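The Scorer at Arkamthorpe

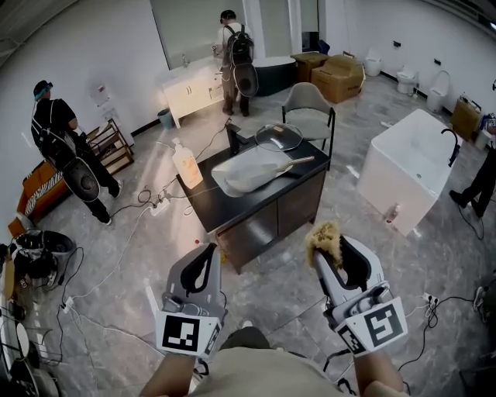 The protest was filed at 9:40 on Wednesday night, forty minutes after the last out, and it reached Indira Pillai as a two-page attachment with no message in the body of the email.

She read it at the desk in her hallway. The filing team was Sestum. The opposing team was Bandurent. The game was a regular season game in the Arkamthorpe adult league, played on the upper field, seven innings, final score Bandurent 4, Sestum 3. The protest claimed that Bandurent had batted out of order in the bottom of the sixth and that the run scored during that at bat should be removed.

Indira had been rules officer for two seasons. In that time she had ruled on three protests. Two concerned pitching eligibility and one concerned a bat. She had denied all three.

She opened the rule book to the section on batting order. The rule is short. If a player bats in another player's place and completes the at bat, the defense may appeal before the next pitch to either team. If the appeal is made in time, the proper batter is out and any advance that came from the improper batter's hit is canceled. If a pitch is thrown first, the improper batter becomes the proper batter and the result stands.

The protest said that the Sestum manager, Brunello Cattaneo, had appealed in time. It said the plate umpire, Tanveer Yousafzai, had refused to hear the appeal. It did not say why.

She wrote to both teams and to the umpire and asked for the scorebooks and a written account from each. She gave them until noon on the second day. Then she went to bed.

Yousafzai's account came first. It was six sentences long. He wrote that Bandurent's number seven batter had doubled with a runner on second and the run had scored. Cattaneo had come out of the dugout. The pitcher had the ball and was on the rubber. Yousafzai had called time at Cattaneo's request, but in his judgment a pitch had already been thrown to the following batter. The pitch was a ball, low. He had told Cattaneo the appeal was late and Cattaneo had stated that he was playing the game under protest.

Bandurent's manager was Cinzia Colombo. She sent four photos of her scorebook and a paragraph. The paragraph said that the lineup card exchanged before the game had been copied out from a draft, that the seven and eight spots had been switched on the card and not in the book, and that the team had batted in the book's order all night. She did not dispute that the order was wrong. She wrote that it had been wrong in the second inning and the fourth inning too, and that no one had appealed either time.

Indira checked this. It was correct. It was also of no use to either side, as each turn through the order is judged separately.

Cattaneo's account ran to three pages. He had attached the lineup card, his own scorebook, and a diagram of the infield with arrows. He wrote that no pitch had been thrown. He wrote that the pitcher, his pitcher, had made a practice toss to first base after the double, had received the ball back, and had been standing behind the rubber when he himself left the dugout. He asked that his nineteen years in the league be taken into account.

She laid the two scorebooks next to each other on the screen. Both used the same system of marks. In the box for the batter after the double, Bandurent's book showed one ball, then two strikes, then a fly out to center. Sestum's book showed two strikes, then a fly out to center.

The difference was one dot.

There was a third book. The league paid a neutral scorer for the upper field, and the scorer on Wednesday had been Ada Sartori, who was sixteen. Indira called the number on the assignment sheet. Ada's mother answered, and then Ada.

"I need your book from the Sestum game," Indira said.

"All of it?"

"The bottom of the sixth. Send me all of it anyway."

"Is this about the dot?"

Indira asked what she meant.

"Mr. Cattaneo came over to the table after the game," Ada said. "He wanted to see the eight spot. He looked at it for a while and then he asked if I was sure."

"What did you say?"

"I said I put down what the umpire's count was."

"Did you see the pitch?"

There was a pause on the line. "No," Ada said. "I was writing in the double. It's a lot of marks, a double with a run. You have to close the run and do the RBI and move everybody. When I looked up the umpire had one finger out on the left hand. So I put a dot."

"Did you tell him that?"

"He didn't ask that. He asked if I was sure."

The book came through a few minutes later. The marks were small and even. One ball, two strikes, fly out to center. The pitch tally at the foot of the column read 50 for the Sestum pitcher through the end of the sixth. Indira added the column herself, starting at the first inning and reading each box. She got 50. She did the same with Bandurent's book and got 50. She did the same with Sestum's book and got 50.

She added Sestum's column again. The boxes came to 49. The tally written below them, in the same pencil, said 50.

League pitchers over the age limit were on a count. The Sestum bench kept a hand clicker for that purpose and whoever held it entered the number at the end of each half inning. The person with the clicker was not always the person with the book. She wrote to Cattaneo and asked who had been keeping the clicker in the sixth inning.

The answer took most of the afternoon. It was one line. He had been keeping it himself.

She thought about that for some time. A clicker is pressed when a pitch is thrown. It can be pressed by mistake. It can be pressed on a practice toss by a man who is looking at his lineup card and has just seen that the wrong batter is standing on second base. It would be possible to press it in that state without knowing it, and equally possible to see a pitch go by low and press it and not know that either.

The rule book did not require her to decide which. Whether a pitch was thrown is a judgment by the plate umpire, and a protest may not be based on a judgment. It may be based only on a misreading of the rules. Yousafzai had read the rule correctly. If there had been a pitch, the appeal was late. He had judged that there was a pitch.

She wrote the ruling that evening. It was 315 words. It set out the rule, the order of events as given by each party, and the finding. She included one sentence stating that the three scorebooks had been examined. She did not include the column totals. She read it through, removed an adverb, and sent it to both managers, the umpire, and the league office.

Colombo replied with a thank-you and a question about whether lineup cards could be printed next season. Yousafzai did not reply. Cattaneo called.

"You added up my book," he said.

"Yes."

"So you know what it says."

"It says two things."

"I've been going over it," he said. "I can see the toss to first. I can see him get it back. Then I'm on the grass. I don't have anything between those." He breathed out. "I had my thumb on the thing. I know I had my thumb on it."

"The ruling doesn't turn on it."

"I read the ruling. I know what it turns on." Another gap. "Did the girl get in any trouble?"

"No. Why would she?"

"I stood over her table. I'm not a small man."

Indira said that Ada had not complained. Cattaneo said that was not the same thing, and Indira agreed that it was not. He asked if there was a fee for a denied protest. She told him the deposit was forfeited and went toward field maintenance. He said fine.

Sestum played again the following week, on the lower field, against Hoani. Indira went, which she did not usually do. She sat on the third base side, above the visitors' dugout. The neutral scorer's table was behind the backstop, with an umbrella clamped to it, and Ada Sartori was at it with two pencils and a ruler.

Before the first pitch Cattaneo walked over to the table. He stopped a good distance short of it and held out his lineup card at arm's length. Ada took it. She read the names back to him in order, one through nine, and he nodded at each one. Then she did the same with the Hoani manager.

In the third inning a Hoani batter doubled down the left field line and a run came in. Ada bent over the book. The Sestum pitcher got the ball back and walked around behind the mound, picked up the rosin bag, and put it down. He stepped onto the rubber and looked in for the sign.

Ada put up one hand, palm out, without lifting her head. The plate umpire saw it and called time. She closed the run, entered the RBI, and moved the runner. It took her nine or ten seconds. Then she lowered the hand and the umpire pointed at the pitcher.

In the Sestum dugout the clicker was now on a cord around the neck of a backup infielder. Cattaneo stood at the far end of the rail with nothing in his hands. The pitch came in low.

"Ball," the umpire said, and held out one finger.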